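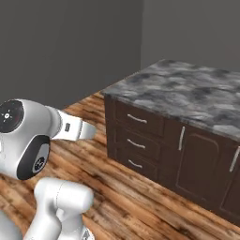

Equipment > Simulated Work Cells > Kitchen Series

Grandard Kitchen Cell, Model 1304

Print this page | E-mail this page

The Grandard Kitchen Cell is a simulated work cell for institutions that prepare and test arm programs before they are run on hardware. It is supplied with a white arm and closed-finger gripper model, a marble-topped island with drawers and cabinet doors, and a plank floor. The cell is maintained by Surkska and is licensed per workstation.

Setup. The arm base must be placed before any other item is loaded. With the fingers closed, the gripper should be brought level with the top drawer and held clear of the island front. Joint zero values are then stored under the Nugroho profile. Allow 23 minutes for the first load; later loads are shorter. The countertop should remain clear until the zero values have been saved.

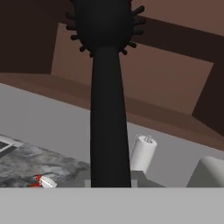
Camera placement is checked after objects have been added to the cell. Each view is to be opened in turn and inspected at full size before a run is approved. A tall item set too near the viewpoint will hide the work area, as the black brush-like object does here, standing in front of the counter with a white cylinder to its right. In such a case the operator moves either the item or the camera and saves the view again. Flat gray panels across the lower part of a view should be reported with the view number.

Upkeep. Contact settings for the gripper fingers are reviewed every six months, and after any change to the arm model. Drawer and door travel is tested at the same time. Damaged object files are replaced from the Jovley library and must not be edited in place. A maintenance license covers up to four workstations.

Related items
Grandard Drawer and Door Set
Nugroho Joint Profile Manager
Jovley Object Library, Kitchen
Surkska Maintenance License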